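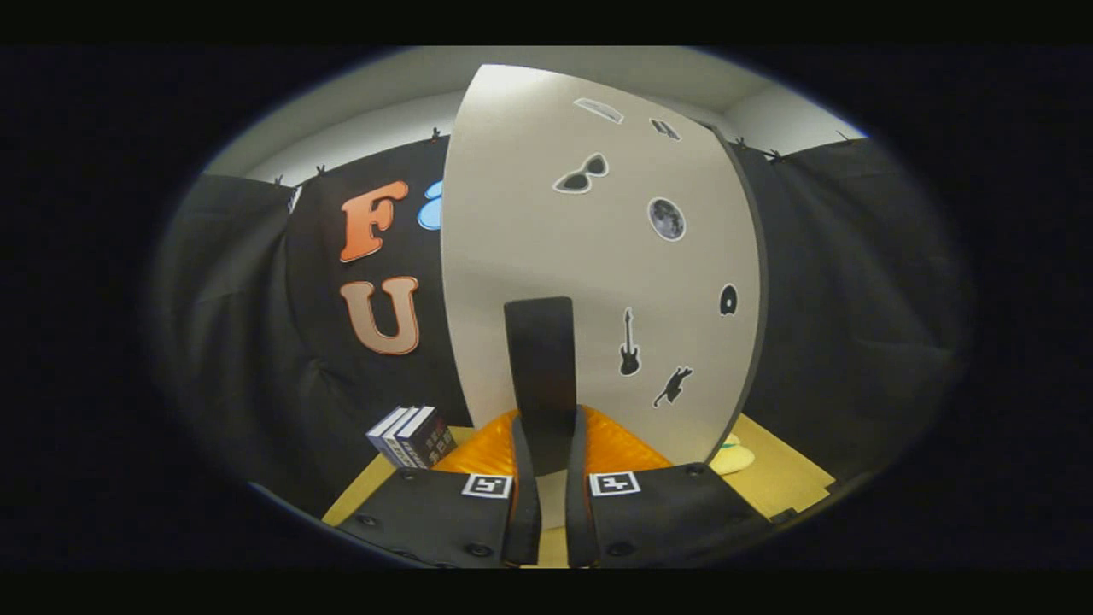 Denise Dobson wrote in to ask whether the stickers go on over a curve without lifting at the edges, or whether they are only meant for laptops and notebooks. They go on over a gentle curve. Warm the sticker in your hand for a moment, lay down the middle first, and press out toward the edges. On a tight bend, such as a narrow bottle neck, use the smallest ones.

Orngate Small Sticker Mix

Single-motif vinyl stickers for panels, cases, lids, and doors. The motifs are everyday things and a few animals, mostly in black and gray, so they show up best on a white or pale surface. The sunglasses have a white outline. The moon is printed in gray with its craters. The electric guitar can run upright or on a slant, and the leaping cat is a plain black silhouette. The comb and the record are the ones people ask for by name.

Pack contents
Each pack holds 100 stickers. Motifs are mixed at the packing table, and duplicates are possible. We can't pick out single motifs from a mixed pack. If you want only one design, order it from the Singles page, in sheets of 5.

Material
Matte vinyl with a removable adhesive. The print sits under a clear top layer and can be wiped with a damp cloth. Do not use solvent cleaners.

Surfaces
Suitable: painted metal, smooth plastic, glass, sealed wood.
Not suitable: fabric, raw wood, silicone, textured or glossy vinyl cushions, fresh paint.
Allow new paint to cure before you apply anything to it.

Applying
Wipe the surface and let it dry. Peel from a corner of the backing. You can lift and move a sticker during the first few minutes. After that it holds more firmly. For a scattered layout, set the stickers out with the backing still on and leave wide gaps. Start with the larger motifs and fill in later if it looks bare.

Removing
Pull back slowly at a low angle. If a sticker has been up for a long time, warm it with a hair dryer on the low setting. Any residue comes off with soapy water.

Goes with
Orngate Gradient Letters, sold one at a time in capitals. Use them on a dark backdrop beside a pale panel.

Ordering
Item 700, mixed pack. Returns are accepted within 90 days if the pack is unopened. School and club orders are handled by Nazma Selvanayagam at the Orngate order desk. The next motif change is in October, and current designs stay on the Singles page until they sell out.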